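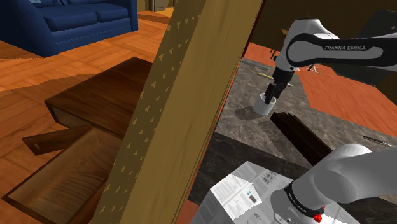

*Lounge render: blue sofa, timber floor, wooden storage piece in bits.*

**18 November 2020**

Long day on the booking side of things. Xóchitl Alvarado rang first thing about the Plesell guesthouse wanting its minimum stay dropped to 2 nights for the whole summer, and I said fine, but then we have to redo the linen changeover rules as well (I'd only just got those behaving!). Spent the morning in Staltus pulling apart the calendar logic and putting it back together with a proper gap day after every long stay.

Ran the test set after lunch. 583 dummy bookings through, 111 came back flagged. Most of those were the old July problem again, where a guest books breakfast for a night they aren't staying and the kitchen sheet prints it anyway. I've put a check in at the quote stage and it catches the ones I tried by hand. Haven't rerun the full lot yet — will set it going tomorrow and go up to 1,000 if it doesn't fall over.

Zavala still haven't sent their room rates. Chased them twice. If you're reading this and you've got a contact there who picks up the phone, please write it on the whiteboard.

Other bits:

- Late check-in message now gives the key safe instructions before the parking ones. Much better, should have been that way all along.
- Pet fee is charging per night on the garden rooms and per stay everywhere else. Ask Xóchitl which one she wants.
- Changed the colour of the "held" bookings to grey, the old yellow was unreadable on the office monitor.
- Mitosus export drops the accent in guest names. Not fixed.

Left the Staltus branch unmerged, so don't pull it until I've had another look at the deposits.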